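3.2 Surfaces and garment handling

Folding at home is seldom done on a table. In the households visited for the Zatdale study the bed was the usual work surface, and the properties of its covering were therefore recorded together with those of the garments. Three coverings were distinguished: fitted sheet, quilt and woven mat. The mat is firmer than the other two and shifts less when a garment is drawn across it.

Each session comprised 60 garments, of which 14 were denim. Denim was treated as a separate class, as its seams and hems are stiff enough to hold a crease after the cloth has been put down. Lighter cottons were grouped by weight, following the scheme used in the Midia trials.

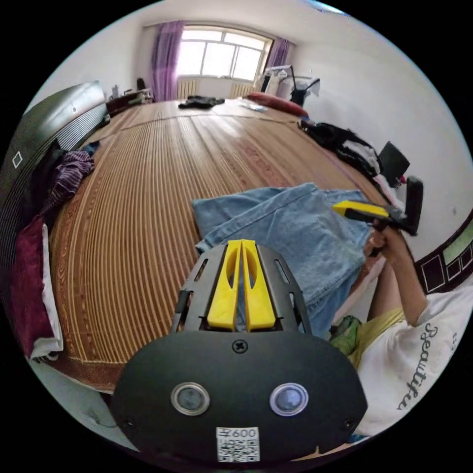
Remedios Agbayani

Figure 4. Light-blue denim garment on a striped woven mat, one side being lifted. Other textiles remain on the bed near the headboard.

Crumpled denim (Figure 4) was opened from the hem where the hem could be found at once, and otherwise from the nearest visible seam. Lifting at a seam raised a larger part of the cloth than lifting at a single layer, and fewer regrasps were needed before the garment lay flat. Bedding left on the bed was not cleared before a session. It reduced the free area, in the smallest rooms by around 900 square centimetres, and folds were then made towards the open side of the mat.

Folded pieces were stacked by class. Stack height was measured after every session and is reported in Section 3.3.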